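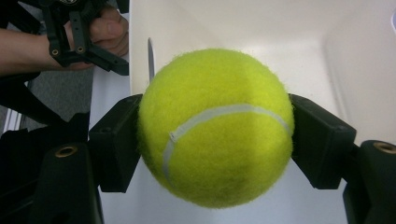
Notes from the Open Day visit – Intro to Automation, Unit 6

Hi all! I promised to type up what we saw at the Droma lab in May, mostly so the people who had the chem midterm can catch up. These are my own notes plus a few bits from Bilal Harb, who writes faster than I do. They cover everything you need for problem set 6.

Who we met

Renata Krajewska ran the demonstration and Sachiko Kikuchi took the questions. Their group records people doing small hand tasks with hand-held grippers, then trains an arm to do the same tasks. Each recorded try is called an episode. They had 3,000 episodes in the set when we visited, and 2,514 of those passed the check and got used for training. Keep those two numbers handy, you'll want them for question 1.

Grip force, or why a tennis ball is a nice first object

A tennis ball gives a little when you squeeze it, and the felt adds a lot of friction, so you can be pretty sloppy and still pick it up. With two fingers, each one pushes in with a force N and friction holds the ball up on both sides. To keep it from slipping you need

2 x mu x N ≥ m x g

where mu is the friction coefficient between finger and felt. That's the version for a ball held still. If you jerk it upward at acceleration a, swap g for g + a. (I forgot this on the board last week, sorry! Please fix your notes.)

Where the fingers touch matters too. Grab a ball at its widest part and the two pushes line up. Grab it too high and the fingers want to slide up over the top and squirt the ball downward – Renata did this on purpose and the ball went under a cabinet, which was the most popular moment of the afternoon.

Trying it yourself

Some of you got to hold a gripper in each hand, and I heard a lot of "wait, this is hard." You lose nearly all the feeling in your fingertips and end up watching the ball very closely. Sachiko said new people squeeze too hard for the first dozen tries and then relax. I was still squeezing too hard when we left.

For problem set 6

1. What fraction of the episodes were kept? Suggest two reasons an episode might be thrown out.
2. Find the smallest N for a ball of mass m held still, then for a = g/2.
3. Of the kept episodes, 891 used the ball. Would you train on those alone? A short paragraph is plenty.

Hand it in to Érica Portela's box by 4 pm, and put your section on the front page.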